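Guía de puesta en marcha de Wistier para equipos pequeños
17 Jun 2026 – por Vinzenz Mayrhofer
Tiempo de lectura: 11 minutos

4. Traspaso de la cuenta de administrador

Esta sección explica cómo pasar la cuenta principal de Wistier de una persona a otra, por ejemplo cuando cambia la dirección de la empresa o cuando el responsable de informática deja su puesto. El procedimiento es válido para la edición de escritorio y para la edición en servidor. Si usted utiliza todavía la edición de febrero, instale primero la actualización, como se describe en la sección 2.

Antes de empezar, tenga preparado lo siguiente:

– la contraseña del administrador actual
– la dirección de correo del nuevo administrador
– la clave de recuperación, que son 12 palabras separadas por espacios
– un acceso al servidor con permiso de escritura

ATENCIÓN: No borre la cuenta antigua antes de terminar el paso 9. Una instalación sin administrador queda bloqueada y solamente se puede abrir con la clave de recuperación.

4.1 Preparar la cuenta nueva

1. Inicie la sesión con la cuenta del administrador actual.

2. Abra el menú Organización y elija Personas.

3. Pulse Añadir y escriba el nombre y el correo del nuevo administrador. En las capturas de nuestro manual impreso usamos el nombre Aileen Javier; usted debe poner el de su propia empresa.

4. En el campo Función seleccione Miembro. No seleccione todavía Administrador, porque el programa permite solo uno a la vez y mostrará el error 40.

5. Espere a que la persona nueva confirme la invitación. El enlace caduca en 10 días. Si ha caducado, pulse Reenviar en la misma pantalla.

Nota: El mensaje de invitación sale de la dirección del servidor propio, no de la nuestra. Algunos filtros de correo lo guardan en la carpeta de no deseados.

4.2 Hacer el traspaso

6. Abra otra vez Organización y elija Traspaso. La opción aparece en gris mientras la invitación no está confirmada.

7. Marque a la persona nueva en la lista y escriba la clave de recuperación. Las palabras se escriben en minúscula y sin comas.

8. Pulse Traspasar. El programa cierra todas las sesiones abiertas, también las de los demás usuarios – conviene avisar antes a los compañeros para que guarden su trabajo.

9. Pida al nuevo administrador que inicie la sesión y que abra la pantalla Licencia. Si puede leer el número de licencia completo, el traspaso está hecho.

10. Cambie la función de la cuenta antigua a Miembro o a Invitado, o elimínela.

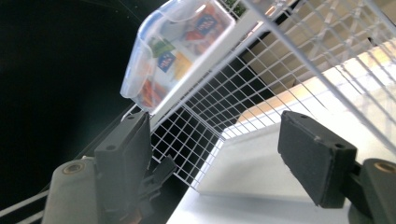

¿Se pierden los documentos del administrador anterior cuando se elimina su cuenta?

Los documentos quedan en el servidor y pasan al nuevo administrador, dentro de una carpeta con el nombre de la cuenta eliminada. Los borradores privados son la excepción: se borran con la cuenta, y por eso el administrador anterior debe moverlos antes a una carpeta común.

4.3 Después del traspaso

Genere una clave de recuperación nueva en Organización > Seguridad. La clave antigua sigue funcionando hasta que usted lo haga. Imprímala y guárdela fuera del servidor.

Revise también las conexiones con otros programas. La conexión con Wunda está ligada a la cuenta que la creó y hay que autorizarla de nuevo. La conexión con el calendario no necesita ningún cambio.

PRECAUCIÓN: Si la factura está a nombre de una persona y no de la empresa, el traspaso en el programa no modifica el contrato. Escriba al departamento de clientes, a la atención de Vanderleia Frota, e indique el número de licencia y el nombre del nuevo titular.

Para volver atrás, repita los pasos 6 a 9 desde la cuenta nueva. La sección 5 trata de las copias de seguridad.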